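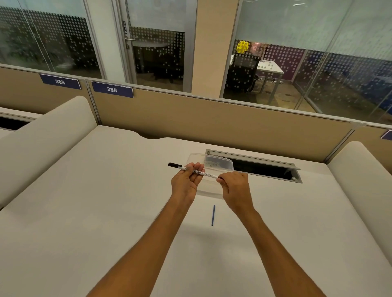 Desk 386, whiteboard marker, both hands. My career so far.

3 min read

1/ For most of September my job has been to show a robot how to pick up a pen. People hear "robotics" and picture sparks. I have a desk, a plastic container and a writing implement.

2/ The task sheet calls it "bimanual pen handling, light clutter." Pick up, bring the second hand in, hold level, put back. You do it with your own bare hands while a head camera watches. Then you do it again. The target is 200 clean demonstrations per object.

3/ I was told to do it "naturally." Try it. Think about how you naturally hold a marker with two hands. Congratulations, you no longer know how to hold a marker.

4/ By demo 26 I had developed a flourish. Sort of a little roll of the fingers before the right hand came in. I thought it had style. Ratih Ngau, who reviews the recordings at Gretport, sent me a one-line note: "Are you all right?"

5/ She had a point. The policy copies whatever you do, including whatever you do because you're bored. An early version of ours learned to hover over the desk for a second and a half before every grasp. That was me, trying to remember which number I was on.

6/ So now I say the number out loud first, put my hands in, and go. The people in the next row have been very patient. One of them has started saying the number before I do.

7/ Some things I've learned to care about, against my will: which end of the barrel each thumb is on. Whether my wrist hides the grip from the camera. Whether I look at the pen or at where the pen is going. Turns out I look at lunch.

8/ The wrist thing is the big one. If you reach over the top, the camera gets a lovely long recording of your knuckles. Elbows out, come in from the sides, pinch near the ends. I now reach for the salt like this at home.

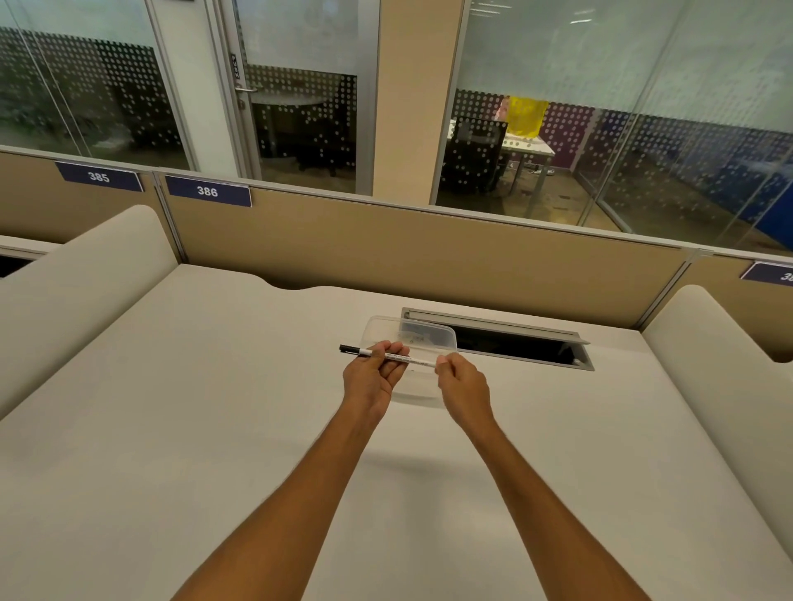 9/ The other half of the job is remote control, and that's where I stop being smug. Same task, except the hands are two grippers in the Surka lab down the road and I'm driving them with a pair of handles called the Flirkilel. It has a manual. The manual has a section called "Regret."

10/ By hand, a demo takes me a few seconds. My first one by remote took 20 minutes and ended with the pen on the floor, a good distance from the table. I'd like to say the connection was laggy. The connection was fine.

11/ You lose all the feeling, see. Your fingers know when a barrel starts to slip long before you do. Over the handles you find out when you see it leave. I've apologized to a gripper, out loud, with my camera on, in a meeting.

12/ People ask why bother with both. The bare-hand stuff is cheap and quick, and it shows the robot the general shape of the thing: approach, pinch, second hand, level. The remote stuff is slow and ugly but it's in the robot's own body, so the numbers mean something to it. We mix them. The exact mix is an argument I'm not senior enough to be in.

13/ Container placement is its own feud, by the way. Zhong (our labeling tool, it has opinions) flags any demo where a hand covers the "distractor object" for too long. I've had a clean, beautiful pickup rejected because my wrist loitered.

14/ Current tally across all objects and both methods: 729 accepted. I don't want to discuss the rejected pile. It's in a folder called "misc" and it is not small.

15/ Latest trained version ran this afternoon at around 4. It reached in from the sides, elbows out, pinched near one end, brought the other gripper over and held the pen level. Then it did a little roll before putting it down.

16/ Ratih has asked for a list of every demo before number 30. I'm looking for it very slowly.

Recent threads by this author
- Gloves or no gloves: what the camera makes of my hands
- A beginner's week on the Flirkilel handles
- Things Zhong has flagged as "human error"
- How to fold a towel so a robot can follow along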